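# Cutting Plates, Shims and Pressure: Why Dies Fail to Cut

*20 March 2020*

Most complaints about thin metal dies concern a cut that releases on one side and holds on the other. The die usually gets the blame. In the tests Maxine Partington ran for this article, the die was at fault in 2 cases. The remainder traced back to the stack of plates, the paper, or the way the sandwich entered the rollers.

A manual die-cutting machine applies pressure along a line. Two rollers sit at a fixed distance, and the plates, paper and die pass between them. The total thickness of the stack determines the pressure. If the stack is too thin, the cutting edge does not pass fully through the fibers. If it is too thick, the handle stalls, the plates bow, and over time the roller bearings wear.

The test machine was a Trellberg tabletop model with a 6-inch opening, fitted with the plates supplied by the manufacturer. Partington, who repairs these machines from a workshop behind her house, began in January with a new pair of clear cutting plates and a set of plain nested circles. She used one cardstock for the whole series, a smooth white sheet of 218 gsm from Alemneh. Each pass used the same die position, a single crank in one direction, and no shim.

The pair of plates was run through 600 passes. Early cuts were clean around the full circle. As the series continued, the plates took on a curve along their length, with the concave side facing the die. The first incomplete cuts appeared at the leading edge of the circle, where the curved plate lifts slightly before the roller takes hold. Turning both plates over after each pass slowed the curve, and partway through the series Partington adopted this as standard practice. Rotating them end for end had less effect.

Grooves are a separate matter. A die pressed repeatedly into the same area cuts a channel in the plastic, and a different die placed across that channel loses contact at each crossing. The result is a dotted outline, held by small bridges of paper. Moving the die around the plate spreads the wear, and keeping one plate for cutting and the other for backing confines it to one surface.

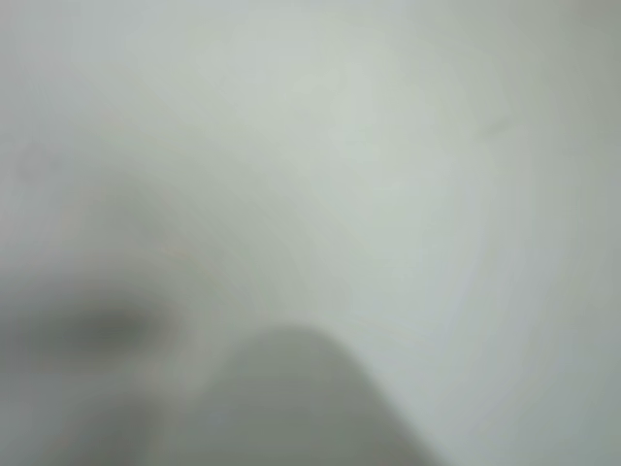

Shims correct for low pressure, and paper is the most practical material for them. A sheet of copy paper adds a small, repeatable thickness, and several can be combined until the cut is complete. Add one sheet at a time and test on scrap from the same pack. Hiwot Gashaw, who teaches card construction, asks her students to put the shim on the outside of the stack, against the back of the base plate, where it cannot be embossed by the die. For a weak area she tears a piece of paper to the size of the fault and tapes it in that position. A torn edge is preferred because the thickness falls away over a short distance; the change should be as gradual as the pale gray-white above, which darkens toward the corners without a crisp boundary. A cut edge produces a step, and the step can show as a line on soft cardstock.

Metal shims give more pressure for less thickness. Drutier sells one as a thin flexible sheet, and it performed well under intricate dies with closely spaced detail. It also bends. Once creased, it should be discarded, as the crease prints through to the paper.

Paper choice accounts for many of the remaining failures. Cardstock with a long, loose fiber resists a clean cut and leaves fuzz in tight corners. Glitter stock dulls nothing in a single pass, but loose grains settle between die and plate and hold the edge away from the paper. Henok Yimer, a card maker who cuts large batches for craft fairs, places glitter stock face down against the plate and wipes both surfaces before the next pass.

Orientation matters as well. A long straight edge fed parallel to the rollers meets the full pressure line at once, and the handle becomes hard to turn. Set the die at a slight angle – a few degrees is enough – and the load is spread over a longer part of the turn. Low-tack tape holds the angle. Apply it outside the cut line where the shape allows.

For dies that cut but will not release, a sheet of waxed paper between die and cardstock is the usual remedy. It adds thickness, so remove a shim if one is in use. Zinash Wako prefers to pass waxed paper through alone with the die first, then cut the cardstock in a second pass. On the Etinari lace border used for comparison, both methods released the paper without tearing.

Plates should be stored flat, under light weight, away from heat. Partington keeps hers under a box of paper trimmers.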